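How Does a Cupboard Door Work?

You open and close cupboard doors every day. You do it to get a cup, put away paints, or look for the tape. A door is a simple thing, but it has several parts that all have to do their jobs. This page looks at a low office cabinet with a long wooden counter and a row of doors. 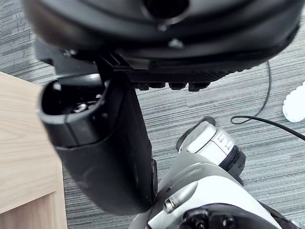
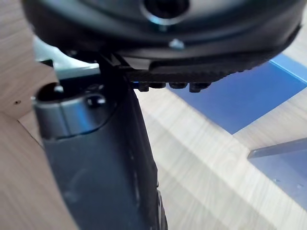
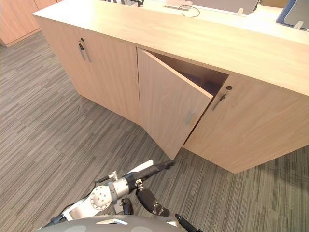

Start with the hinge. A hinge is a joint that lets one thing swing while it is still joined to another. Your elbow works a little like a hinge. It bends one way and back again, but it doesn't twist all the way around. On many cupboards the hinges are hidden inside, so you only find them when you open the door and look along the edge.

A door usually has two hinges, one near the top and one near the bottom. A tall door may have three or more. If a screw comes loose, the door can sag. Then it rubs on the door next to it, or it won't shut. A grown-up can often fix this by turning the screws with a screwdriver.

Next comes the handle. It is nearly always on the side away from the hinges, and there is a good reason for that. You can test it on a room door at home. Push the door open with one finger, close to the handle. Now try pushing with the same finger close to the hinges. It is much harder! The farther you are from the hinge, the less force you need. Scientists call this leverage.

Handles come in many shapes. A knob is round, and you pinch it. A bar handle stands a little way out from the door so that fingers can go behind it. Bar handles are easier for people with sore or stiff hands. Some cupboards have no handles at all – you pull on a groove in the wood.

Many office and school cupboards have locks too. The lock in a cupboard door is small. When you turn the key, a flat piece of metal called a cam turns with it. The cam slides behind the frame of the cupboard or the edge of another door, and the door can't swing out. Turn the key back and the cam moves out of the way. Don't hang on a key or bend it sideways, as small keys can snap.

Two kinds of wood

Not every wooden door is a solid piece of wood. Some are covered with veneer, a very thin sheet of real wood that is glued onto a thicker board. Oak is a common choice. Look for the grain, the fine lines that were made as the tree grew. Veneer gives you the look of oak without using up a whole plank.

Opening and closing safely

Stand a little to one side and pull the handle gently. Keep your other hand away from the hinge side, where fingers get pinched. Look down before you swing the door wide, in case there is a bag or a foot in the way. When you have what you came for, close the door again. An open door at knee height is easy to walk into.

Try it yourself

Etornam Osei's class went on a door hunt and found 13 cupboard doors in one room. Eight of them opened to the left. Draw a chart with three columns: hinge side, kind of handle, and lock or no lock. Fill in one row for each door you find at home or at school. Ask before you open any cupboard that isn't yours.

Words to know

Cam – the flat piece that turns inside a lock
Grain – the lines in wood
Hinge – a joint that lets a door swing
Veneer – a thin sheet of wood glued to a board

Written by Haziq Tuhumury
10 December 2022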